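Two arms, one planner: Donnie Mackay on the software behind Tridon
Jul 9, 2021

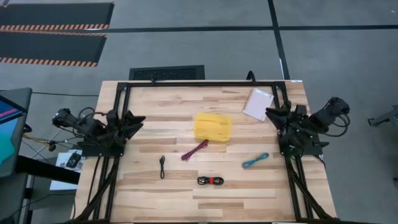 Starting with cables

Donnie Mackay can talk for a long time about cables. He writes motion planning code at Briretitz, where his team's project, Tridon, is a planner that drives two arms over one workbench, and his favorite test is putting coiled cords into a small plastic tub.

"A block is a block," he says. "You find it, you grab it, it stays the same shape. A coiled cord sags the second you lift it, and now the thing in your hand is longer than the thing you planned for. I love that problem!"

The early version of Tridon planned each arm by itself and then checked the two paths for a collision. If they crossed, one arm waited. It was safe and very slow, and Mackay still winces at the old logs, where the left arm sat idle for 80 percent of a run.

The rewrite treats both arms as a single machine with a lot of joints. That makes the search much bigger, so the team leaned on a trick from Chi-keung Chien, who built the perception side. Her code, called Liu, passes along a rough outline of each cord plus a score for how sure it is about every part of that outline. The planner spends its time on the grasps with good scores and drops the rest early.

"We were throwing away the best information we had," Chien says. "The vision code knew it was unsure about a loop end, and then we rounded that off to yes or no before the planner ever saw it."

Color helps more than she expected. A bright teal or magenta cord on pale wood comes out clean. Black ones are harder, especially when a black gripper is coming down over them, and she has a folder of 1,000 images with nothing else in it.

Replaying the bad runs

Ask either of them about tooling and they both light up. Every run gets recorded into Bonach, a replay viewer Mackay started as a weekend script. You can scrub to any moment, see what the planner believed, change one setting and plan again from there.

"I used to add print statements and hope," he says. "Now I pull up the last 20 failures before coffee and usually three or four of them are the same bug wearing different hats."

The planner now replans every 100 milliseconds while the arms are moving. Mackay wants handoffs next, with one arm passing a cord to the other in midair, and he has set himself October for a first try. Chien has asked him to start with the teal one.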